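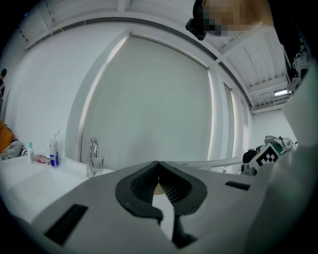
Bottles around the basin and tub
Started by Blair Aitken, February 19, 2018

Blair Aitken: Trying to get the bathroom surfaces clear. Pump bottle stays by the basin tap. The tub ledge is where everything else ends up. Would you put up a shelf or just own less?

urkus20: Own less. I cleared ours in November and kept 4 things.

Caron_B: Disagree. A shelf is cheap and you stop bending down for the soap.
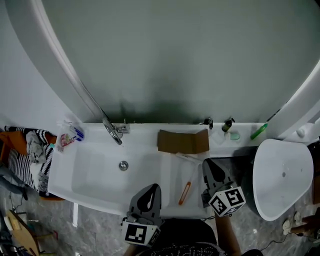
1 min read

Blair Aitken: Back ledge has two dark pump bottles, the green soap on its dish, a green tube, a bag with toothbrush heads and a bit of cardboard. The screwdriver in the tub goes back to the toolbox.

brudero: Bin the cardboard, and move the brush heads to the basin. The rest is fine.

Caron_B: Soap on the ledge goes mushy. Still say shelf.

urkus20: Ours doesn't, the dish has holes. Don't drill tiles for two bottles.

Blair Aitken: No drilling for now. I'll move the brush heads tonight and look at a corner rack on the weekend.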